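Lonik Tabletop Sorting Kit

We've been making sorting kits for families and classrooms for a while now, and this one is still the box I get most excited about! It's a complete set for small-group sorting games, good for ages 3 and up with an adult close by, and it packs down to the size of a lunch box. The whole kit weighs 453 grams, so it travels well (ours went to the Givcombe summer fair in June and came home with jam on it).

Inside you get a stack of plain paper cups in mixed colors, a cloth bag of wooden tokens, a set of picture cards and a fold-out game sheet written by Osamu Aoki, who has a real gift for rules that fit on one line.
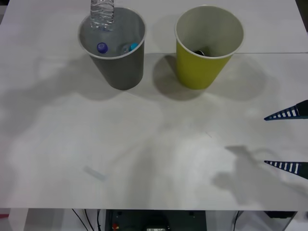 The game sheet starts with color matching and works up to memory rounds, and I love how quickly kids begin inventing their own versions. You can stretch any of the games with odds and ends from the kitchen. Bottle caps are my favorite, like the purple-blue and light blue ones in the gray cup, which make a lovely tricky pair for children who are ready to tell close shades apart. Keep small pieces away from anyone who still puts things in their mouth.

Refill cups come in sleeves, and the Trimadstead card pack fits in the same box if you want more pictures.

Item: 700
Box: recycled cardboard
Game sheet: English
Page updated Jul 15, 2022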